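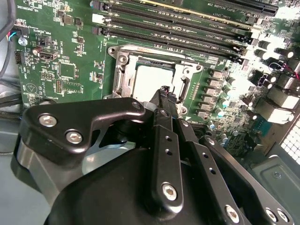

Old office computers in Naselthorpe are to get a second life under a scheme that starts in November at the Trutwood repair workshop on the edge of the town.

Trutwood will take in desktop towers from local firms and households, check them over and pass the working ones on at low cost. Machines that can't be saved will be stripped for parts, with memory, drives, power supplies and graphics cards kept back as spares.

The workshop has been given a first batch of 16 towers by Ciltent, the packaging company, which is replacing the computers in its sales office. All of them are the same type, a full-sized case with a green motherboard and enough space inside to get at most parts without a struggle.

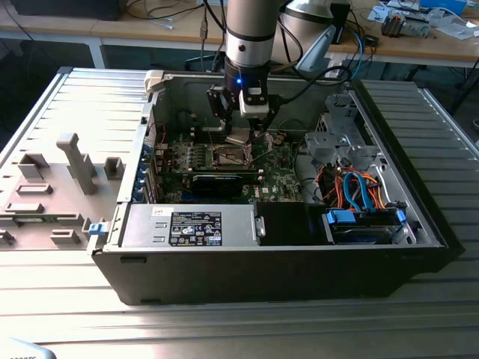
M. Czarnecka

Each tower is laid on its side with the panel off, so that the motherboard faces up. The processor socket gets a close look with the cooler taken away. Bent contacts and old thermal paste are among the faults the workshop expects to find most often, and a damaged socket usually means the whole board goes for spares.

Drives are dealt with separately. Trutwood says every hard drive will be wiped before a computer leaves the building, and any drive that fails the wipe will be destroyed. Owners can ask for their drive back when they hand the machine in, but should say so at the desk - it can't be found again later.

The cases themselves are rarely a problem. Scratched panels will be left as they are unless they no longer close, and missing clips will be replaced from scrapped machines of the same make. The workshop is short of clips for drive bays and would be glad of any that people have lying in a drawer.
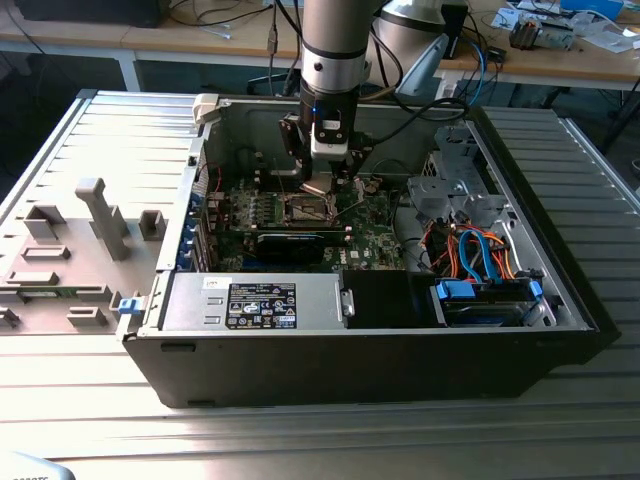 Tower on its side with the panel off, showing the graphics card, power supply and drive bay.

Two collection points will be open from the start, one at the workshop and one at the Naselthorpe recycling yard. Monitors, printers and laptops can't be accepted for now. Keyboards and mice are welcome if they have a USB plug.

The yard's own figures show that 1604 items of computer equipment were left there last year, most of them sent away for shredding. Trutwood has not set a target for how many it hopes to divert, but says it will publish a count in the spring.

Finished computers will be sold from the workshop counter with a keyboard, a mouse and a two-month guarantee. Schools and clubs in the town can put their names down now - forms are at the counter and at the yard office.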